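The Currency That Only Buys Lunch

Closcombe has its own money, and it wants you to know the money is doing well. The Telent, a paper note the size of a bus transfer, has been trading at par with the dollar since the town launched it, mostly by virtue of the fact that the office next to the post office will hand you a dollar for one. Economists call this a peg. In Closcombe they call it the window, and it closes at noon.

The idea was simple enough. Money spent at a chain store leaves town by nightfall. Money that can't be spent anywhere else has to stay put, like a teenager without a car. So 3,000 Telents were printed, and shops were invited to take them.

Shops did, up to a point. The point was usually rent. A café owner can accept Telents all day, but her landlord lives two counties over and has shown no interest in them. Neither has the electric company. The notes therefore pile up at the bakery, which spends them at the hardware store, which spends them on lunch. 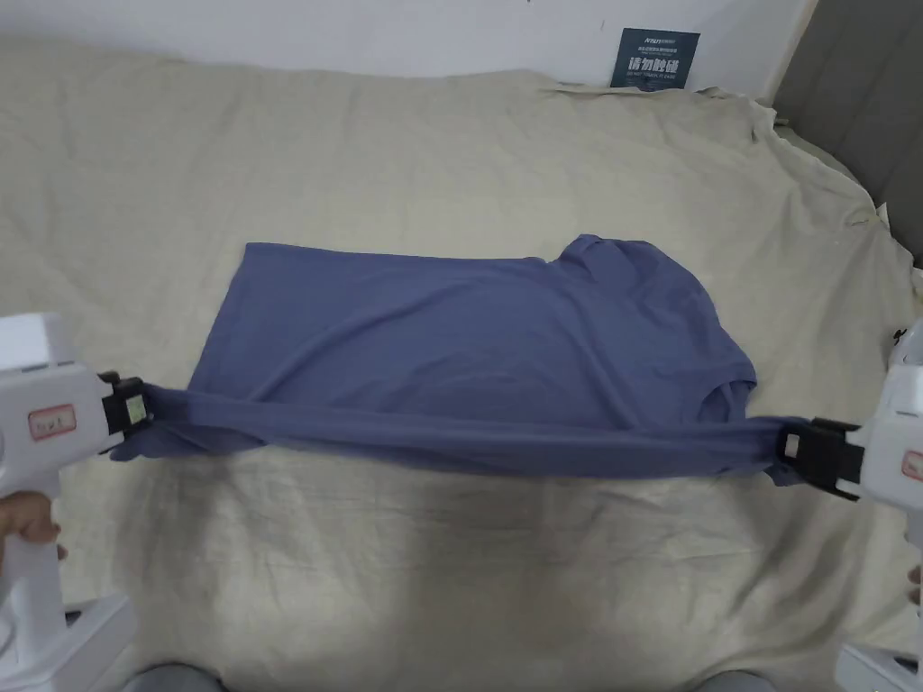 Then came the Drollstead problem. Drollstead, 12 miles down the road, has no currency of its own but does have a supermarket, and last winter the supermarket began taking Telents at 2 percent off face value. For a few weeks there was a genuine foreign exchange market in the valley – thin, badly lit and run from a customer service desk.

Closcombe responded the way central banks do, with a statement. The statement said the Telent was sound. By the next morning there was a line at the window.

It held, as it happens. At last count 2,547 notes were still out there, though I suspect a good many are in drawers, or framed. Swanepoel, the print shop that made them, now sells uncut sheets to collectors for well over face value. It takes cards, cash and checks. It does not take Telents.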